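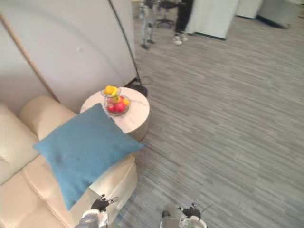

Chapter 7
Picking Things Up: Your Team's First Household Task

By now your team has a robot that can roll across a room, stop where you tell it to, and hold its arms still without shaking. Good! Now comes the part most students signed up for. In this chapter you will get the robot to pick up something ordinary and put it down somewhere else, in a room that looks like a place where people live. Think about a sofa with a big blue square cushion lying across one end, and a small side table right beside it holding a two-tier glass fruit stand. To you that is one corner of a living room. To a robot with two hands hovering in front of the sofa, it is at least three separate problems, and they sit so close together that solving one badly can wreck the others. The cushion is soft and wide and hangs over onto the table. The fruit is small and round and wants to roll. The glass is clear, and clear things are hard for a camera to find.

We love this task. It was the final challenge of the Bullumero Home Helpers season that this book grew out of, and teams who had breezed through the driving course suddenly found themselves lying on the carpet at nine in the evening, arguing about where a cushion begins. You are going to have that argument too, and you will learn a lot from it.

What you will be able to do

By the end of the chapter you should be able to:

explain what a grasp point is and choose a reasonable one for a soft object and for a hard one
write down an approach path as a short series of arm positions
use a wrist camera and a head camera together, and say what each one is good for
run a fair set of trials and keep a log that another team could read
decide, as a team, when to stop tuning and start testing

You will need your team's robot, the Nirken practice kit (or any set of household objects your club has put together), your lab notebook, and a room with some furniture in it. If your school can't spare a room, a corner of the library with a chair and a low table works fine. Ask first.

7.1 Where to look from

A camera mounted high on the robot gives you the layout. You can tell the sofa from the table, you can tell the table from the floor, and you can see which things are near each other. That is the view you want while the robot is deciding what to do. It is also the view that most beginners try to use for everything, and that gets them into trouble as soon as the hand comes close to the object. The hand blocks the very thing it is reaching for. Try it yourself with one eye closed and your arm stretched out in front of you: just before you touch the pencil, your own fingers hide it.

So most competition robots carry a second camera near the wrist. It moves with the hand, it sees the fingers from up close, and it tells you what is happening in the last few inches.
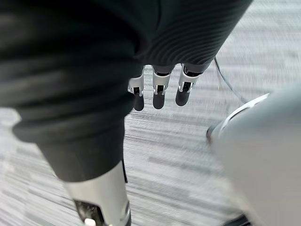
The price you pay is that a wrist camera is a confusing thing to look through. Parts of the robot's own body take up a lot of the view. Nearby surfaces blur whenever the arm moves. A striped carpet, to name one floor that has caused plenty of groans, smears into long streaks and can fool a simple edge finder into reporting lines that mean nothing. Your team will need a rule for when to trust this camera. The rule used in our sample code is plain: slow the arm down first, wait for a sharp view, then decide. It costs you a little time on every grasp and it saves you a lot of dropped apples.

The sample code waits 200 milliseconds after the arm stops before it uses a wrist view. Start there. If your arm is heavy and wobbles when it stops, you may need 311, which is the odd number one Bullumero team settled on after a whole weekend of testing and then defended with great pride at judging. Write down whatever you choose and how you got it.

7.2 Soft things, hard things

An apple keeps its shape when you squeeze it (up to a point, please be gentle). A cushion doesn't. When you close a hand on a cushion, the fabric bunches, the corners move, and the place you were aiming for may have slid somewhere else. This means you can plan a grasp on an apple quite exactly and carry it out as planned. With a cushion you are better off picking a corner that sticks up, closing the fingers well past the edge, and lifting slowly while you check that the rest is coming along.

Before you write any code, do this by hand. One person puts on thick winter gloves and uses only a thumb and two fingers. The others call out instructions, one short step at a time, and the gloved person does exactly what is said and nothing more. Move the cushion from the sofa to a chair. Then move one piece of fruit from a bowl to the table. Note every instruction that had to be said twice. Those are the steps your program will get wrong first.

7.3 Your first approach path

An approach path is the route the hand takes from its resting position to the grasp. Beginners tend to send the hand straight at the target. With a bowl on a small table, that usually means bumping the rim. Come in from above, stop 145 millimeters over the fruit, look, and then go down. In the Cirillo simulator you can try this as often as you like without breaking any dishes, and we strongly suggest that you do. Save the glass for the day your path has worked with a plastic bowl many times over.

Open the file named sarora_reach in the chapter folder. Sarora is the small reaching library you will use from here to the end of the book. The first function asks for a target and a height. Set the height, leave the speed at its default, and run it with the hand empty. Watch the elbow as well as the fingers. Elbows are forgotten constantly, and they hit lamps.

Talk it over

Your robot may use both hands or just one. Which would you choose for the cushion? Which for the fruit?

Suppose the cushion lies partly over the table where the bowl stands. Does it matter which one you move first? Sketch both orders in your notebook and mark where each could go wrong.

A team has 600 seconds for the whole task. How would you divide that time between looking, moving, and trying again after a miss?

Keep your answers. You will come back to them in Section 7.6, when you plan your first full run, and you'll probably want to cross a few of them out.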